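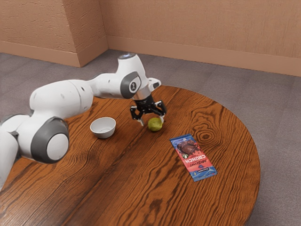 Augustina Akpalu wrote, after reading the first draft of these rules, that a success rate with no written reset procedure behind it tells her next to nothing, and could we please put the procedure first. So it comes first now, and the card is much better for it!

Grollo Tabletop – data card and house rules

Grollo is a set of simulated pick-and-place episodes with a single arm and a two-finger gripper, plus the rules we follow when we record, label and report on them. The rules grew faster than the data did, and I'm very happy about that. If you only take the rules and use them on your own scenes, great, please do.

Reset procedure

Every episode starts from a saved state file. Load it, step the physics until all objects are at rest, then start the clock. Never start from the end state of the previous episode, even when it looks the same. Store the random seed next to the state file, in the same folder, with the same stem.

If an object is touching another one at the start, reject the layout and draw again. Small round things like the lime are the reason we wrote the settling rule down: a tiny leftover velocity is enough to send one on a slow trip across the table while the arm is still making up its mind.

What counts as a success

The target has to be at rest inside the goal region, with the gripper open and clear of it, for 50 consecutive steps. Lifted and dropped in the right place counts. Held over the right place when time runs out does not. Anything else that ends up on the floor makes the episode a failure, and it gets the tag "collateral" so that you can pull those out and look at them (they are worth looking at, some of our best fixes came from there).

Labels

Name objects by what they are, in plain words: lime, bowl, snack bar wrapper. Text printed on a package goes in a separate field called printed_text, typed as it reads, so CRUNCH stays in capitals. If you can only make out part of a word, mark it as partial. Please don't fill in the rest from memory.

Instructions follow the same rule. "Put the lime in the bowl" is good. "Tidy up" is not, until someone writes down what tidy means for that layout.

Reporting

Run 100 episodes per task, on the held-out layouts, and report all of them. Crashes of the simulator count as failures unless the log shows the crash came before the first action. Give the number of successes next to the percentage. If you tuned anything on the held-out layouts, say so in the same table, not in a footnote.

Nevzat Kahraman keeps the reference runs under the name Pilladier. Compare against those before opening an issue, and attach your config file.

Sizes

Layouts: 330
Held-out layouts: 100
License: see LICENSE in the root folder

Known gaps

Lighting hardly varies yet. Soft objects are missing completely. Contact between the fingertips and curved surfaces is simplified, so please don't read grasp forces as real ones – positions and timings are what we stand behind. The Gurkside branch has a first try at better contact and I'm really excited about it, but its numbers can't be mixed with the ones from main.

Changes to the rules

Open a pull request against RULES.txt and include one episode that the current wording gets wrong. Old results keep the rule version they were scored under.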